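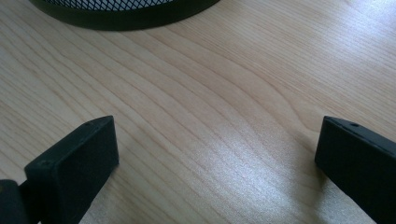
## Brokeck library refinishes study tables in pale satin coat

29 June 2023

The Brokeck branch library has put its study tables back into service after a refinishing program that began in April. The work covered 19 tables on the upper floor and was carried out by Hafstein, a joinery workshop based in the same district.

The old coating had yellowed and was lifting near the edges. Hafstein stripped each top, sanded it in stages and applied three coats of a clear water-based finish sold under the workshop's own label, Juler. Tops were left to cure for two weeks before anything was placed on them.

No stain was used. The wood keeps its pale beige colour, with thin tan grain lines that bunch in places and open into a broad arch. The surface is smooth with a slight gloss, and overhead light still produces a whitish patch of glare on it.

Glare was the main point of discussion during the trial stage. Bjartur Damgaard, who managed the job for Hafstein, said a fully matte coat had been tested on 2 tops and rejected.

"The matte sample marked too easily under pencil and damp cups," Damgaard said. "A low gloss wipes down better. You do get some reflection when you sit directly opposite a fitting, so we recommended moving the lights before going any flatter on the finish."

The library has accepted that recommendation. Ceiling fittings above the reading area will be fitted with diffusers from Wanel, and the rows nearest the stairwell will be turned so that readers no longer face the lamps.

Branch manager Mogens Hjaltested said staff had been given new cleaning instructions. Tops are to be wiped along the grain with a damp cloth and dried straight away. Solvent sprays and abrasive pads are not to be used. Wire-mesh organisers and other metal desk items should be lifted when moved, as dragging them can score the coating.

The tables can be booked at the ground floor desk. Hafstein will inspect the finish after 100 days of use and touch up any worn edges on site.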